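Sorting the cable drawer, part 2

14 comments Share 3 shares

The first part dealt with the long stuff: extension cords, the two coax runs left over from the old apartment, and a length of speaker wire I should have thrown out years ago. What remained was the drawer under the printer, which holds short cables with small plugs on both ends. These are harder to sort. They weigh nothing, they tangle into each other, and most of them look alike until you turn the plug toward the light.

My old method was a single Bollov box with a lid. It failed in the usual way. Every cable went in coiled and came out as part of a knot with four others attached. Over one winter I bought two replacement cables for ones I already owned, and that was the point where I decided to do it properly.

The method

Everything comes out on the table at once. I tried doing it a handful at a time and ended up making the same decisions over again, with slightly different results each time. With the whole lot in view, the groups are obvious within a few minutes.

I sort by plug first and length second. Color is no use, as nearly all of mine are either black or white. Within each plug type I keep 3 lengths: short for the desk, medium for the bedside, long for the couch. Anything past that goes into a give-away bag, unless it belongs to a device with its own odd connector, in which case it is stored with the device.

Handling

Pick a cable up by the body of the plug. Pulling on the cord puts the strain where the cord enters the plug, and on every cable I have lost so far that is where the jacket split first. With the plug held and the rest lying on the table, the cord straightens itself out as you move, and you can see which way it wants to curl. Coil it in that direction. A cable coiled against its set will spring open in the drawer and you are back to the knot.

The white ones need a closer look than the black ones. Gray rings near the plug come from dirt and wipe off. A yellow patch that feels stiff does not wipe off, and I bin those.

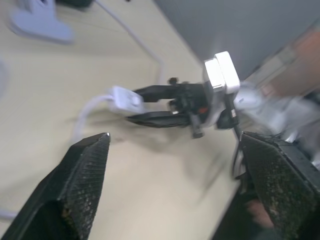

Ties and trays

I went through 3 kinds of tie. Twist ties from bread bags are free but the wire ends catch on other cords. Rubber bands dry out and stick to the jacket. Hook-and-loop strips work, and a roll from Bokadura cut into pieces as long as my palm covered the whole drawer with plenty left. Fasten them loosely – the strip only has to stop the coil from opening.

For the drawer itself I used the Granström tray inserts, the shallow ones. The deep version holds more, but then cables get stacked and the bottom layer is forgotten. One layer, plugs facing front, short ones on the left. The fit was nearly right. I had to shave 2 millimeters off one side with a utility knife, after which it dropped in and has stayed put.

Labels go on the front edge of each compartment. I tried labeling the cables themselves and gave up, as the flags snagged every time I pulled one out.

Keeping count

I keep a plain list in Fotow, one line per compartment, with the plug type and how many should be there. It is note 1094, which says something about my notes. When a cable leaves the house in a bag, the number goes down by one. On Monday I check the drawer against the list, and so far it has been off once, by a charging cable that was in my coat.

Part 3 will cover power adapters. They are bulky, they do not stack, and half of mine have the rating printed in gray on black.

Share 14 comments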